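This folder holds the text of the Giraldo readings, a small collection about figures of the early Roman republic and how later writers used them as models of public duty. It was prepared by Etenesh Bogale and Octavio Quintero for reading groups and for teachers of older students.

Last update: November 10, 2025

## What is inside

- `readings/` — 75 short passages in plain English, each one in its own Markdown file
- `notes/` — comments on names, offices and places
- `sources.csv` — the ancient author, book and chapter for every passage

The passages come mostly from Livy, Plutarch and Dionysius of Halicarnassus. We translated them again for this collection, so the wording will not match the older editions you may have at home. Where two authors tell the same story differently (the death of Lucretia, the bridge of Horatius), we kept both versions and did not try to make one from them.

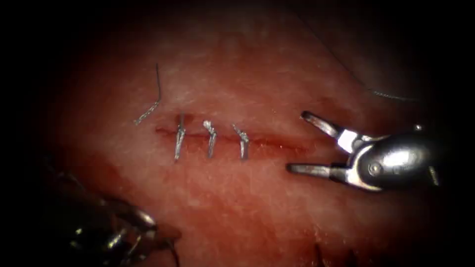 ## How to read the files

Every file begins with a short header:

```
id: 21
person: Gaius Mucius Scaevola
author: Livy
theme: courage
checked_by: NV
```

The `theme` field has one value only. This was a hard decision for some passages, and Percy Yupanqui still disagrees with us about Coriolanus, who is now under "loyalty". If you prefer another theme, please change it in your own copy — the other fields do not depend on it.

Dates follow the traditional Roman chronology. They are convenient labels, and for the first century of the republic they should be treated with caution.

## Known problems

Spelling of Greek names is not yet the same in all files. Nidia Villca has corrected the Plutarch part, and the Dionysius part will be done in February. 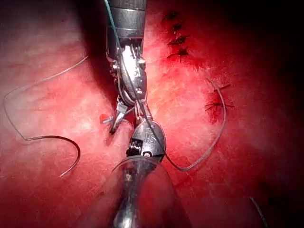 Five passages have no note at all. They are marked `note: none` in the header, and we would be glad to receive drafts for them, even very short ones. Please write in Canadian spelling (honour, centre) and give the chapter number for each claim.

## Use and credit

You may copy and print the readings for any class or group. Please credit "Giraldo readings, Bogale and Quintero". Corrections go to Bienvenido Buenaventura, who keeps the master copy.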